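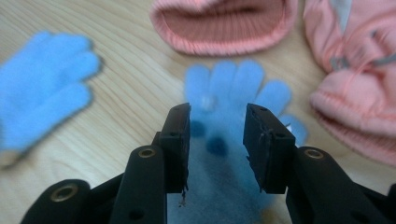
Mole control on lawns, paddocks and garden ground: frequently asked questions

Moles spend nearly all their lives below the surface, and most of the questions we receive concern what can be done from above it. The answers below apply to the European mole (Talpa europaea) on domestic and small agricultural ground. Gloves are needed for almost every task mentioned. A light blue knit glove, such as the one lying on the pale wooden table, will do for raking out hills and carrying tools, but traps should be handled in something thicker. The page was last revised on 31 Jul 2025.

How do I know it is a mole?
A molehill is a rounded heap of fine, crumbly soil with no open hole. The soil has been pushed up from a vertical or slanting shaft and normally plugs it. Rats and rabbits leave open entrances. Voles leave small open holes, often joined by worn tracks in the grass. Anthills contain finer soil, grow slowly and usually have grass growing through them.

Do the hills show where the mole lives?
Only in part. The hills mark places where spoil was brought up, and a mole may have moved on from them. A very large mound, known as a fortress, sometimes covers a nest, most often on wet ground. Straight lines of hills tend to follow a deeper run. Scattered hills usually indicate feeding.

How many moles do I have?
Usually fewer than expected. Adults are solitary outside the breeding season and defend their tunnels against others. A small lawn with many hills is commonly the work of one animal.

What do they eat?
Earthworms for the most part, with insect larvae and other soil invertebrates. They don't eat bulbs or roots. Plants suffer when a tunnel passes under them and leaves the roots in air. Firm the soil with your foot and water well.

When is activity highest?
Hills appear in the greatest numbers from late autumn to spring. January is often the month in which owners first notice the problem, as the grass is short and worms are within reach of shallow runs in mild spells. In hard frost or drought the worms go deeper and so do the moles. A lawn with no new hills in a dry summer may still be occupied.

How do I find a run?
Push a thin rod into the ground between two fresh hills. Resistance drops suddenly when the rod enters a tunnel. Probe again a short distance along to establish the direction. Permanent runs are often found beside fences, walls and hedges. Surface runs, seen as raised ridges in the turf, may be used once and then left, and are poor places for a trap.

How do I check that a run is in use?
Open a small section and leave it. If the gap has been filled with soil by the next day, the run is in use. Flattening all the hills and waiting for fresh ones gives similar information over a larger area.

Do sonic spikes, windmills or buried bottles work?
We don't recommend them. Valeriano Segura ran vibrating spikes on our Hestitz plot for 20 weeks and recorded new hills within 5 metres of a working unit. One plot isn't a proper trial, but we saw nothing to justify the cost of the batteries.

What about castor oil, mothballs or garlic?
Results with castor oil are inconsistent and it has to be reapplied after rain. Mothballs should not be put in the ground. Garlic has had no effect that we could measure. Diesel, creosote and bleach contaminate soil and must never be used.

Can I keep moles out with a barrier?
Yes, on new ground. Mole netting laid flat beneath turf prevents hills from breaking through, although the animals may still tunnel below it. It has to be pegged closely, with generous overlaps at the joins. Fitting it under an established lawn means lifting the turf. Krystyna Olszewski has notes on the netting laid at Wallent, which covers 200 square metres, and can send them on request.

Is trapping legal?
The rules differ between countries, and some give moles full protection. Check before you buy anything. In the United Kingdom moles may be trapped, subject to general animal welfare law. A live-catch trap must be inspected often, as a mole can starve within hours. If you can't keep to that, don't set one.

Will killing the grubs or worms drive them away?
Treating for grubs has little effect where worms are plentiful. Killing worms damages drainage and soil structure, and products sold for other purposes must not be used to do it.

What should I do with the hills?
Remove the soil before mowing, as stones blunt the blades and smeared soil kills grass. Lift it with a shovel when it is dry. It is good, fine soil and can be used for potting once sieved. Paddocks cut for silage should be chain harrowed or rolled beforehand, because soil in the crop spoils the ferment.

Are molehills dangerous to horses?
Collapsed runs can cause a stumble. Walk the paddock every 7 days in the active season and tread in any soft ground.

Who answers enquiries?
Alois Kofler deals with lawns and sports turf, and Rocío Ñahui with grazing land. Please state your soil type and how long the hills have been appearing.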